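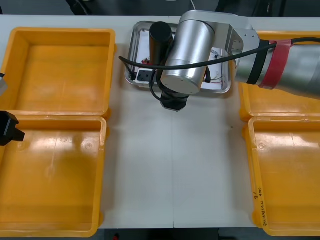
Household Organisation, Evening Course
Session 2 handout: Sorting into open bins
Ondgate Learning Rooms, 24th July

Welcome back, and thank you to everyone who stayed behind last time to help stack the chairs. These notes go over what we covered at the tables, with a few things I ran out of breath to say, so please keep them with your other sheets and scribble on them as much as you like.

Setting out the table

We work with open plastic bins, a pair on the left and a pair on the right, and a good stretch of clear table down the middle. I know it feels wasteful to leave so much of the table bare when you have a whole cupboard waiting to be gone through (I felt just the same when I started!), but the middle is where you do your looking and deciding, and it fills up faster than you would think. Push the two bins on each side together until their rims touch. Small things like buttons and pen lids love to drop down a gap, and then you are on your hands and knees.

A shallow metal tray goes at the far edge. I use mine for anything I can't make up my mind about, and I try to be strict and clear it before I go home.

The yellow bins are my favourites for this, as dark odds and ends show up so well against them. They have a flat floor, so jars and little boxes stand up properly, and the thick rounded rims are kind to the hands if you are carrying them up and down stairs. Ours have picked up some faint scratches over time, and I wouldn't worry about that at all. If yours are shiny inside and you work under bright ceiling lights, you may get a bit of glare off the floor of the bin – turn it slightly or shift your chair.

Labelling

Marker pen straight on the outside wall is fine. Write it in whichever language your household reads quickest, and put a number with it if you have several bins alike. The group at Ranham made lovely card labels last December and half of them had fallen off before we finished our tea.

The practice cupboard

For the Matlala exercise, take one small cupboard and empty it on to the middle of the table. Go through it one item at a time, left side for keeping, right side for passing on. The upper and lower bins are yours to name. Some people like "daily" and "now and then" on the keeping side, and others go by room – both work nicely. Don't fill a bin past its rim, and do give yourself roughly 2 hours, with a sit down in the middle.

Before next time

Please read the Henon sheet on drawers, and bring one drawer's worth of bits in a bag. Any drawer will do, the worse the better.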